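Trimell to give a share of every flask sold to school kitchens

Household goods maker Trimell has said it will hand over part of the price of every flask it sells to a fund for school kitchens, starting in January. The company, which is based in Corkent and makes reusable flasks and lunch tins, will pay the money out every term and publish what each school has received.

Trimell employs 189 people. It began as a market stall selling seconds from a local pottery and moved into flasks when the pottery closed. Its founder, Nuria Teshome, still runs the business and owns most of it.

The scheme was tried out last year in 3 towns, with the cost met from the firm's marketing budget. Schools used the money for ovens, worktops, pans and in one case a new floor. Teshome said the trial had been cheaper to run than the advertising it replaced, and that shops in the trial towns had asked to keep it going.

"We had a lot of leaflets printed that went straight in the bin," she said. "I would sooner buy a school an oven. People who shop with us have told us the same, some of them quite bluntly."
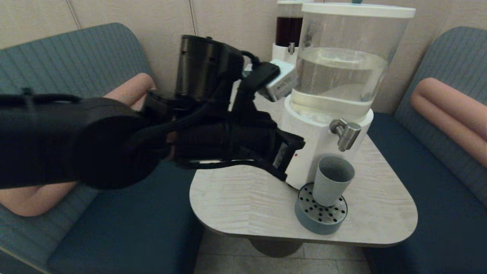
Under the new arrangement, a school can apply for a grant of up to £844 at a time. Head teachers or kitchen managers fill in a two-page form and attach a quote from a supplier. Money can be spent on cooking equipment, storage, furniture for dining rooms, and anything used to serve food or drink, so a plain white dispenser with a clear tank and a flat lid would count, as would the small table it stands on. It can't be spent on wages or on food itself. Applications will be read by staff at Trimell, with a decision promised within a month of the closing date.

The fund will be held separately from the company's own accounts. Botarex, an accountancy practice also based in Corkent, has agreed to check the figures each year and will be paid its normal fee for the work. Trimell said the fee would come out of its own pocket and not out of the fund.

Not everyone in the trade is convinced. Hou, a rival flask maker which sells mainly through supermarkets, said it had looked at a similar idea and dropped it. A spokesman for Hou said customers in supermarkets paid little attention to where the money went and bought on price. The firm prefers to make a single gift at the end of its financial year, and has no plans to change that.

Trimell sells most of its flasks through independent shops and its own website, where prices are higher. Teshome accepted that this made the sums easier. She said prices would not go up to pay for the scheme, although she would not rule out a rise later in the year if the cost of steel keeps climbing.

The share given from each flask will be 7 per cent of the price before VAT. Lunch tins are left out for the time being. They make much less profit, and the company wants to see a full year of results before adding them.

Shops that stock Trimell flasks will not have to do anything. The money is worked out from what the company invoices, so a flask counts once it has been sold to the shop, whether or not it has left the shelf. Returned stock will be taken off the total for the following term.

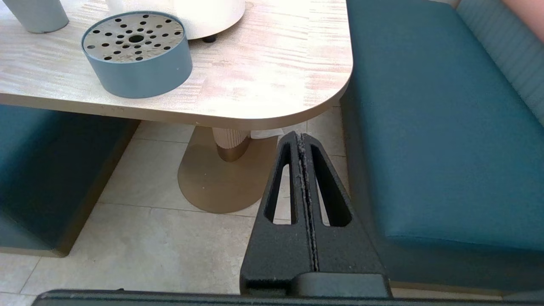 A pale tabletop with teal benches on either side. Dining furniture is covered by the grants.

Any state primary or secondary school in the county may apply, and so may special schools. Nurseries are not included unless they share a kitchen with a school. Schools that had money during the trial can apply again, but will go behind those that have had nothing.

Forms will be on the Trimell website from the start of January, and paper copies can be collected from the shop at the front of the Corkent works. The shop closes at 4pm. The first payments are due before the end of the spring term.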